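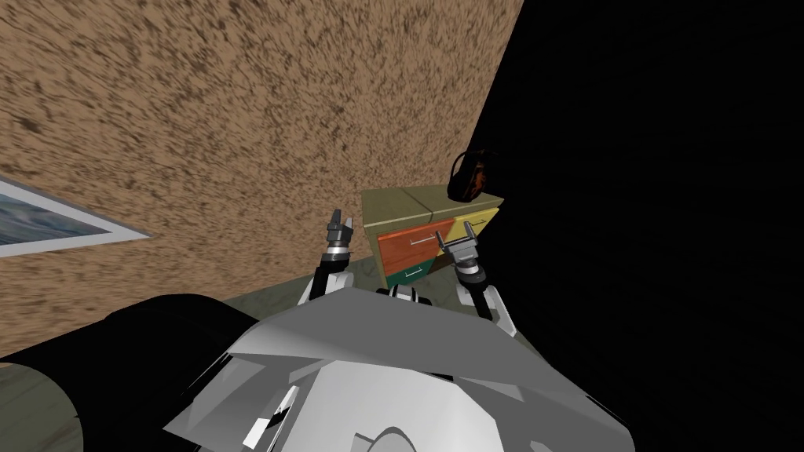

Equipment Planning Gallery: Two-Arm Unit, Drawer Tasks

Eltdale is deciding whether to buy a two-arm mobile unit next year or lease one from Dorka. Before any money goes out, Hermenegildo Ayala asked for the drawer work to be set up in simulation, with the arm layout we would be paying for. This page goes with the budget request.

View from the robot, looking down over its torso. Both grippers are open, with the right one in front of the drawers. The orange-brown and yellow drawers have bar handles, and the gripper quote has to cover handles of that kind.

Budget notes

Simulation seats: 2, paid through January. Ralura bills them separately from the arms.

Spare gripper fingers: $323 a set. We have asked for 9 sets - the lease does not include any.

Setup and training: $4,000, one time, whether we buy or lease.

Still open: floor space for the charging dock, and whether Alemayehu can match the Dorka service terms. Their quote left out shipping. Send corrections to Hermenegildo before the request goes in.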